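Osville depot extends stock-coding scheme

August 6, 2018

The parts depot at Osville has moved a further 2,618 product lines to the Totus stock-coding scheme, completing the second stage of a changeover that began in April. The first stage covered 1,886 lines.

Under Totus, each line carries a single code for ordering, storage and returns. The older Cocco codes will remain searchable but can no longer be used on new orders. Orders already placed under a Cocco code will be filled as normal.
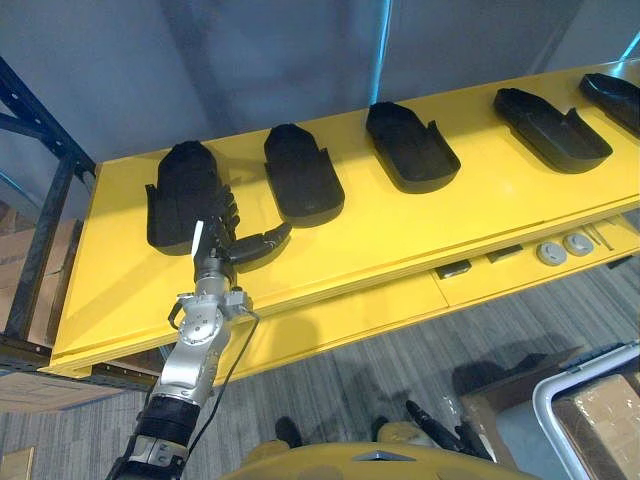
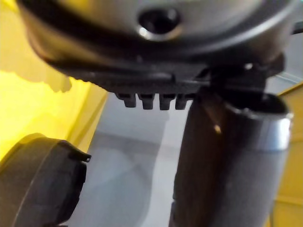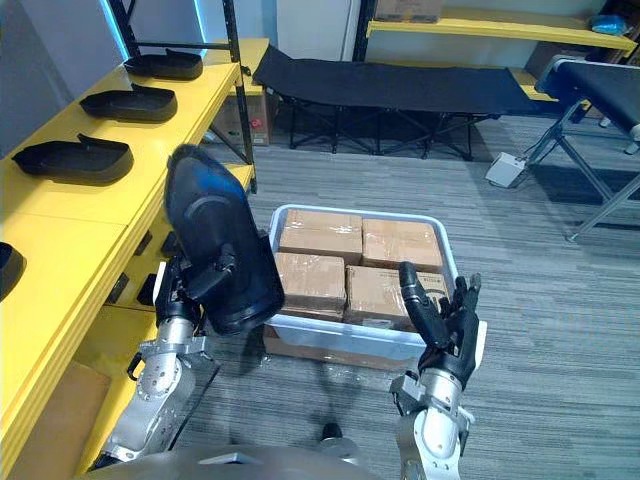
Lodia Supply Chain Department

A check of the second stage found 301 duplicate entries, of which 155 have been merged. The remainder are on hold until the supplier records have been matched. Lines on hold can be viewed but not ordered.

Branches should download the revised code list before submitting their next monthly return. Printed lists issued for the first stage are no longer valid.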